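Eren Photographic Archive: second progress report to the Wodum Fund
Covering the period up to the end of December

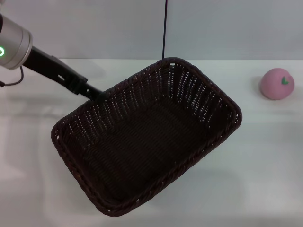 The main task in this period was to finish the lens tests and to begin the digitising of the Menis negatives with the camera instead of the flatbed scanner. In the first report I wrote that we had not decided between two macro lenses, a 60mm and a 105mm. We have now chosen the 60mm, which lets us keep the camera lower on the copy stand, and a low camera shakes less in our building. A dark brown woven basket against a white tabletop and a light grey wall is a hard subject for the exposure meter, and a small pink apple-shaped toy shows quickly if the white balance has moved. I recommend such objects to any archive which cannot buy many colour targets.

1. Numbers

The agreed total for the project is 4,000 negatives. At the end of December we had 2,000 captured, checked and saved in two places. This is exactly the half, and it is where the plan asked us to be. A further 147 negatives were captured but did not pass the check, mostly for softness in one corner. They will be repeated in the next period and they are not included in the number above.

We have also set aside 176 negatives which are on nitrate base or which we suspect to be so. They have gone to the cold store at Clodov, and we do not plan to photograph them until the conservator there has seen them. I ask the Fund to note that these were in the original total. If they cannot be photographed at all, we would like to replace them with glass plates from the same donor, and I will write separately when I know more.

2. Equipment

The copy stand was delivered three weeks late but complete. The column is stable. The baseboard was not parallel to the sensor when it arrived, and we lost several days because I first thought the fault was in the lens. Haf Howells found the true cause with a small mirror placed on the baseboard: you look through the camera at its own reflection, and if the lens is not in the centre of the picture, something is tilted. We now do this every morning before work and again after lunch.

The light panel is the part I am least satisfied with. It is even enough in the middle, but it falls by nearly a third of a stop at the edges. For 35mm film this makes no difference. For the 6x9 negatives it is visible in the sky areas. We correct it by taking one frame of the empty panel and dividing each picture by this frame in the software. It works well, but it adds a step, and the step must be repeated every time the aperture is changed. A better panel was in our first budget and was removed in the revision. I do not ask for it again now, I only mention that the time for this step was not in the plan.

The film holders for 35mm are good. Those for 6x6 were too loose and let the film curve, so that the centre was sharp and the sides were not. This explains most of the failed captures mentioned in section 1. We have ordered holders with anti-Newton glass, and they should be here in the first month of the next period.

3. Working method

After the tests we work at f/8, base ISO, with the electronic shutter and a two-second delay. At f/5.6 the grain in the centre was a little crisper but the corners were weaker, and at f/11 everything began to be softer. We focus on the grain at full magnification at the start of each strip and do not touch the focus again until the strip is finished.

The files are kept as raw, with one uncorrected TIFF and one positive for the catalogue. The inversion of the colour negatives is still slow. The orange mask differs between the film stocks, and a setting which is right for one roll gives green shadows on the next. At present Haf makes one profile for each roll by hand. I would like to try grouping the rolls by year of purchase, for which we have the photographer's own notebooks, but this is not yet begun.

4. Staff and training

Haf has worked the planned hours. Two students joined in the second half of the period and can now mount and capture 35mm film without supervision. They do not yet work with the larger formats. I wrote a guide of six pages for them, and I can send it to the Fund if it is of use to other projects.

5. Money

Spending is within the plan. The line for storage is lower than expected, as the raw files compress better than we calculated. The line for consumables is higher because of the cotton gloves, blower brushes and film sleeves. I ask for permission to move the difference from the first line to the second. The table is in the attachment, with the invoices in the same order as last time.

6. Next period

First we repeat the failed captures with the new holders. After this we continue with the 6x6 material from the Menis harbour series, then the 6x9. The catalogue entries are behind the captures, and from now on one full day in each week is kept only for them. The donor's family has asked for a small set of prints for their own use, and we would make these outside the hours paid by the Fund.

Please send your answer about the consumables line to the archive office, where Haf will be reading the post in the mornings.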